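What the wrist camera knows about a jacket

Jan 18, 2021

I have been putting off writing up the folding results, partly because the main number is not very good and partly because the interesting bit came out of a side experiment. Irja Kallio asked me twice last week where she could read about it, so here goes.

The question was simple. If you train a policy on demonstrations recorded with a hand-held gripper, and the only camera is the one on the gripper, how does it decide where to grasp a puffer jacket? A T-shirt is thin and its edges are easy to find. A puffer is thick, it has ridges all over, and a fold in it looks a lot like another ridge.

We have 863 demonstrations on padded clothing in the set, which we call Wiltow. They were done on beds in ordinary bedrooms, with whatever blanket was on the bed. Arvo Leinonen wanted plain sheets for the first batch. I argued for patterned ones and got my way, and I still think that was right, but it did make the labeling slower.

For each demonstration we marked the moment when both finger pads touch the fabric. Then we trained the same small network two ways. One version gets the whole wide-angle image. The other gets only a crop around the fingertips.
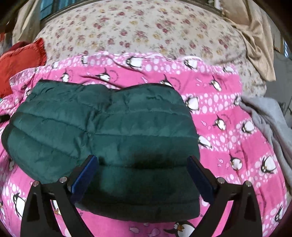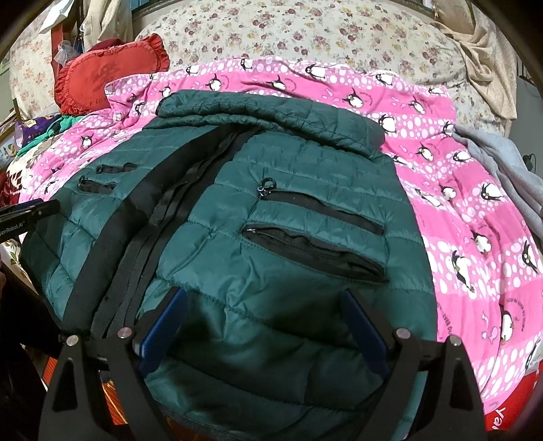

Finger pads on the lower part of a teal puffer jacket, both views from the gripper camera.

On jackets it had not seen before, the crop version chose a usable grasp point in 43 percent of trials. The full-image version did worse on new blankets and slightly better on ones it had been trained with. I read that as the network using the bedding to work out where it is, and then getting lost when the bedding changes. Shaimaa Fahmy disagrees. She thinks the full image simply needs more data, and she may be right.

The side experiment was Babak Dehghan's idea. He sorted the failures by what the fingers were closing on. Most of the bad grasps were on a single stitched ridge in the middle of a panel, where there is only a little fabric to hold. The good ones were mostly on thick folded edges, where the material bunches up. Zippers and pockets mattered less than I expected.

So we added one more input, a rough estimate of how thick the fabric is between the pads, and retrained on the same data. That gained us 6 points on the crop version. It did nothing for the full-image version, and I don't have an explanation for that yet.

Things I would do differently: label the release as well as the contact, and record more than 20 jackets — a lot of ours are close to the same cut. The next round starts once the new labels are checked.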